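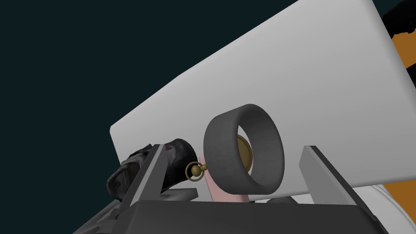
Simulated view from the gripper, with a brass pocket watch, a dark gray ring and other mixed items between the fingers.

Automated sorting at Widton

Automated sorting at Widton refers to the use of robot arms at the Widton returns depot, a warehouse run by the firm Sirell, where mixed goods are unpacked, checked and sent on. The arms took over part of the picking work that had been done by hand on the depot's two long benches. The change is mostly known for what it did to the jobs there, and for the practice of trying out picks in simulation before the arms are allowed to do them on the floor.

Background

Sirell opened the depot in a former carpet store. Goods came in from house clearances, lost property offices and shops returning unsold stock. Small items arrived in mixed lots, watches in with gloves, rubber parts, odd blocks, anything. Staff tipped each lot onto a bench and sorted it into trays by hand. On a normal Monday the depot took in 3000 items, Mondays being the heaviest day because of the weekend collections.

Bench work was paid by the hour with a small bonus for speed. Complaints before automation were mainly wrist pain, cold near the loading doors, and the bonus, which was thought to reward whoever got the easy lots. Turnover was high. Most new starters left before their first winter was out.

Introduction of the arms

First arm installed in January, on the end of bench two. It used a two-fingered gripper and control software called Flirkus, bought in and then changed a good deal on site. More arms followed once the first could clear a tray without a person standing next to it.

Early results poor. The arm coped with boxes and anything with flat sides, badly with soft things, and worst of all with items lying on top of or inside one another. A ring around a round object might be lifted as one thing and booked in as one thing. Staff at the next station had to pull them apart and correct the record, which took longer than sorting by hand would of done.

Use of simulation

To cut down on mistakes the depot began building mixed lots on a computer and running the picks there first. A simulated lot usually has hard and soft shapes crowded together, such as a pocket watch with its crown and loop, a thick ring, a pink block and something dark and crumpled. The view most often studied is the one looking out along the two gripper fingers, as it shows what is between them and what is hiding what.

Each new picking routine has to pass 700 simulated lots before it goes on a real bench. Failures are looked at by a bench worker as well as a technician. This was not in the first plan. It was added after staff pointed out that the simulated lots were too tidy, with things spaced out in a way that never happens when a sack is tipped out. The lots were made messier and the pass rate fell sharply, then slowly came back up.

Simulation has known limits. Cloth and leather fold differently from the models, dust and grease are not included, and a tangled chain is still sent straight to a person.

Effects on staff

The depot had 48 bench workers before the arms came. No one was dismissed outright, but leavers were not replaced, and the evening shift was ended. Workers who stayed were moved into three kinds of job:

Exceptions desk — handling whatever the arms refuse or drop.
Lot review — watching failed picks on a screen and marking where the grip went wrong.
Checking — opening, testing and grading items once sorted.

Lot review is done sitting down, in a heated room, and was much asked for at first. Less so later. Workers reported sore eyes and long dull stretches, and said they missed talking across the bench. The job is now done in turns of 120 minutes, then a move to something else.

The exceptions desk is regarded as the hardest post. Since the arms take the easy items, what is left is all awkward — knotted, fragile, sticky or stuck inside something else. The old speed bonus made no sense there and was dropped after a dispute. A flat rate replaced it, higher than basic bench pay but lower than a good bench worker used to earn with bonus. This remains a sore point.

Wrist complaints fell. Complaints about noise rose, mostly the gripper closing and the trays being shunted.

Training

New starters spend their first weeks on hand sorting at a short bench kept for the purpose. Older staff argued for this, saying that a person who has never picked a mixed lot by hand can't judge why an arm has missed. Lot review is taught afterwards, on saved simulated picks. There is no set test; the shift lead decides when someone is ready.

Spread to other sites

A smaller setup based on the Widton one was put in at Sirell's Mostyn site, which handles shop returns only. Lots there are more uniform and fewer things go to the exceptions desk. Mostyn took the software and the simulated lots but not the hand bench, and reviewers there are trained on screen alone. Staff from the two sites disagree over wether this matters. Mostyn has asked for Widton workers on loan several times, usually after a change in the kind of stock coming in.

Terms used at the depot

Lot: one tipped load of mixed items.
Nest: items inside or wrapped round each other.
Refusal: a pick the arm will not try.
Short bench: the hand sorting bench used for training.

See also

Returns handling
Robot gripper
Shift work
Warehouse simulation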